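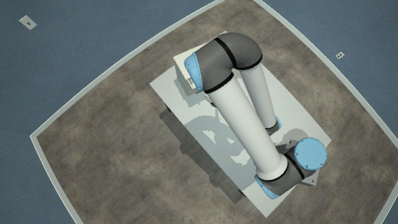
Section 4 covers the mounting, power-up and first reference run of the arm on the Skirngate bench cell. Work through it in order, including when the cell has only been moved across a room. The arm sits on a square mounting plate fixed to the tabletop, and the light blue caps close off the ends of the joint housings. Leave the caps on throughout this section. Joint covers are dealt with in Section 7, and they should not come off until the supply has been isolated and the lockout tag is in place.

Before you start

You will need the Kälin torque wrench from the tool roll, the four plate bolts, a spirit level, a lint-free cloth and the commissioning sheet. The person doing the work must be on the cell's list of trained users. At the Skasesberg site this list is kept by Veronika Gisler.

CAUTION: The arm must be lifted by two people. Do not lift it by the wrist or by the tool.

4.1 Fixing the base

1. Check that the table stands firm on all its feet. Adjust the feet until the level reads true both along the table and across it.

2. Wipe the underside of the mounting plate and the area of tabletop it will cover. Grit trapped here will tilt the arm by enough to spoil the reference run.

3. Lower the arm on to the table and line up the plate with the threaded inserts. Keep hold of the upper links until at least two bolts have been started by hand.

4. Start the other two bolts by hand. If a bolt binds in the first few turns, take it out and begin again. Do not force it.

5. Tighten the bolts in diagonal pairs, first to half the setting on the commissioning sheet and then to the full setting.

6. Put a paint mark across each bolt head and the plate.

NOTE: Cells with a serial number below 843 were supplied with shorter bolts. These must not be used again once removed. Order set 2,093 from the parts list.

4.2 Connecting the supply

1. Make sure the main switch on the controller is at OFF.

2. Run the arm cable from the base to the controller. Leave enough slack for the base joint to turn through its full range, and keep the cable clear of the table edge.

3. Push the connector home and turn the locking ring until it clicks.

4. Connect the emergency stop box. The controller will not start without it.

5. Plug in the mains lead last.

4.3 First power-up

1. Clear everyone from the reach of the arm. One person stays at the emergency stop box for the whole of this step.

2. Turn the main switch to ON and wait for the start screen. A cold controller can take several minutes.

3. Enter the payload and the tool length from the commissioning sheet. An arm running with the wrong payload may drift when the brakes release.

4. Release the brakes one joint at a time, starting at the base. You should hear a single click from each joint. A repeated clicking means the brake has not cleared – press the emergency stop and see 4.5.

5. Set the speed to the lowest value and jog each joint a short way in both directions.
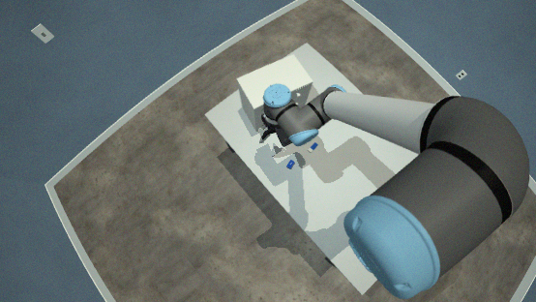
4.4 Reference run

1. Keep the speed at its lowest value. Select REFERENCE from the set-up menu.

2. Bring the tool over the working area by hand jog. Stop well above the tabletop and come down in small steps.

3. Touch off at each of the points named on the screen, pressing STORE after each one. Approach every point from above. Coming in from the side loads the fingers and gives a false reading.

4. When the last point has been stored, the controller shows an error figure. Write it on the commissioning sheet. If it is outside the limit printed there, check the plate bolts and repeat the run once.

5. Move the arm to its park position and switch off.

CAUTION: The arm can reach objects at the far end of the table. Jog around them, and never over them with a part in the gripper.

4.5 If something goes wrong

Code 974 on the start screen: the emergency stop box is not connected, or its button is still pressed in. Twist the button to release it and restart.

Brake clicks more than once: switch off, wait a minute and try again. If it happens a second time, leave the cell switched off and call the Hisier service desk.

Error figure changes from one run to the next: look at the paint marks on the plate bolts. A broken line means the bolt has moved – go back to 4.1, step 5.

4.6 Regular checks

Look over the paint marks and the arm cable every Friday before the cell is used. Wipe down the links with a dry cloth. Do not use solvent on the caps or on the black rings at the joints.

Repeat the reference run every January, and after any knock to the table. File the completed sheet with the cell log and send a copy to Norbert Šimko.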